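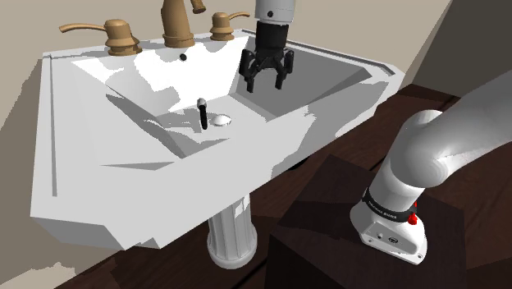 *Lavabo blanco con grifería de color bronce*

En la entrada anterior se trató el caldo de pescado; corresponde ahora ocuparse del remojo de las alubias de careta, base de varios guisos del sur de África. Doña Annatjie Maluleke, a quien agradezco su correspondencia, recomienda 400 gramos para 5 comensales y una cocción de 95 minutos a fuego bajo.

Seguí sus indicaciones con una salvedad – añadí el tomate 30 minutos antes de retirar la olla – y el resultado fue satisfactorio, aunque algo espeso. El recetario de Joubert propone cebolla frita y prescinde del cilantro, criterio que no comparto.

Queda pendiente la versión con hojas de calabaza, que espero publicar en abril.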